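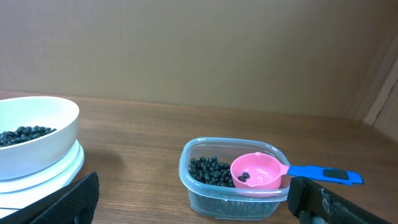
Figure 1. Black beans in a white bowl.

Soak or No Soak? What Really Happens to a Pot of Black Beans
Student project report, Food and Everyday Science
Farzana Mirani and Laiba Dhanial

Why we picked beans

Both of us grew up in houses where beans got soaked overnight, no questions asked. Then Laiba's roommate cooked a pot straight from the bag and it was delicious, and we argued about it all the way to class. That argument became this project. We wanted to know if soaking changes the cooking time, the texture and the taste of black beans, and whether salt in the soaking water makes the skins tough the way both our grandmothers say it does.

We read what we could find first. Recipe books disagree with each other a lot! Some say soaking is a must, some say it washes out the color and flavor, and one old community cookbook from Rurham tells you to do it "only if the beans are tired," a phrase we have been quoting ever since.

What we did

We bought all our beans on one trip to the Hamdan market so they would come from the same sack. Age matters a great deal with dried beans. Old ones can stay hard for hours no matter what you do to them, and we didn't want that mixed up with our results.

We cooked four batches, and then cooked all four again on a different day:

Batch A: no soak, plain water
Batch B: 8 hours in plain water
Batch C: 8 hours in salted water
Batch D: brought to a boil, then left covered for one hour (the "quick soak")

Every batch went into the same kind of pot with the same amount of fresh water, on a low simmer with the lid tilted. Starting at 40 minutes we pulled out a spoonful every five minutes and pressed the beans between two fingers. A batch was called done when every bean in the spoonful mashed easily with no chalky middle. Salt went into all the pots at the end except Batch C, which already had some from the soak.

For the taste test we invited 12 people from our dorm floor on a Saturday afternoon. They got small cups marked with colored stickers and a score sheet for flavor, softness and looks. We didn't say which was which until all the sheets were in.

What we found

Batch C finished first both times, with B close behind. D came in third. Batch A took the longest, but the gap was smaller than either of us had bet on, and if you are home all evening anyway you would hardly notice it.

The salt result was our favorite. The salted beans had the softest skins of the whole set and the fewest split ones - the opposite of what we had always been told. We read up on this afterward. The usual explanation is that sodium swaps places with some of the calcium and magnesium in the skin, and those are what help hold it stiff.

Flavor was a surprise too. The no-soak batch got the best flavor scores, and several people wrote "darkest" or "best broth" next to it. Batch B looked grayish beside it. Anyone who has poured off purple soaking water can guess where that color went.

Problems

Our first round of Batch D boiled over while we were both on the phone, so we threw it out and did it over. The stoves in the Gelberg kitchen also run hotter on the left side, and we only worked that out halfway through. On the second day we switched the pots around to even things up. Finger pressing isn't a very exact test either. A proper firmness gauge would be better, and we would love to try one.

What we would do next

Laiba wants to test baking soda in the soak. Farzana wants to run the whole thing again with chickpeas, which take longer and might spread the times out more. We would also like to compare fresh-crop beans with a bag that has been sitting in a cupboard for years, and we both know exactly whose cupboard to ask about.

For now, Laiba is soaking hers in salted water on weeknights, and Farzana has gone over to no soak for soup.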